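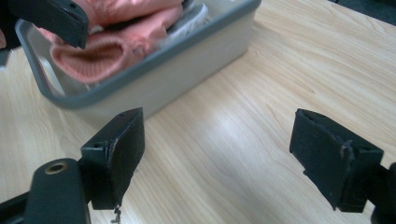

Atelier robotique Alcantara – Fiche pratique : enregistrer une démonstration à deux pinces

La présente fiche s'adresse aux étudiants inscrits au projet Favia. Elle décrit la marche à suivre pour enregistrer des démonstrations de rangement de textiles au moyen de deux pinces tenues à la main. Elle complète le règlement de l'atelier, dont la lecture est obligatoire avant la première séance.

Matériel nécessaire

Deux pinces à main avec leurs doigts montés
Un bac en plastique
Un lot de vêtements, mailles et tissus lisses
Un poste d'acquisition équipé du logiciel Diltis

1. Préparation du poste

Dégager le plateau de la table et y poser le bac. Vérifier le serrage des vis de fixation des doigts, puis ouvrir et fermer chaque pince plusieurs fois à vide. Toute pièce dont le revêtement se détache est signalée dans le cahier de maintenance ; l'étudiant ne procède pas lui-même au remplacement.

Ouvrir ensuite une session dans Diltis sous le numéro de binôme attribué en début de semestre. Les sessions ouvertes sous un autre numéro ne sont pas prises en compte dans l'évaluation.

2. Position de départ

Chaque démonstration débute pinces ouvertes, au-dessus du plateau. L'opérateur tient les poignées fermement, sans appuyer sur la table, et rapproche les deux outils lentement afin d'éviter tout choc entre les mâchoires.
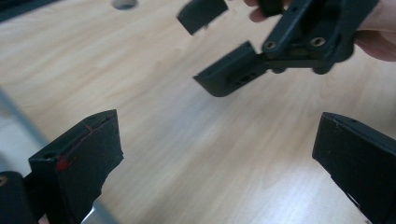

Deux pinces en position ouverte au-dessus du plateau, l'une tenue de la main droite.

3. Enregistrement

Lancer l'acquisition, saisir le vêtement par un bord, le déposer dans le bac, puis revenir à la position de départ avant d'arrêter l'enregistrement. Un geste manqué n'entraîne pas l'arrêt de la prise : l'opérateur reprend le vêtement et poursuit. La durée d'une démonstration ne doit pas dépasser 23 secondes.

Les membres du binôme échangent leurs rôles toutes les 15 démonstrations. Celui qui ne manipule pas remet les vêtements en place et tient la feuille de suivi.

4. Contrôle et dépôt

Relire chaque séquence et écarter celles où le vêtement sort du champ. Les fichiers retenus sont déposés dans l'espace Undex, dossier Favia, accompagnés de la feuille de suivi. L'objectif fixé à la promotion est de 600 démonstrations valides ; 283 ont été déposées à ce jour.

La date limite du premier dépôt est fixée au 15 octobre. Le second dépôt aura lieu en avril, selon des modalités qui seront affichées à l'atelier.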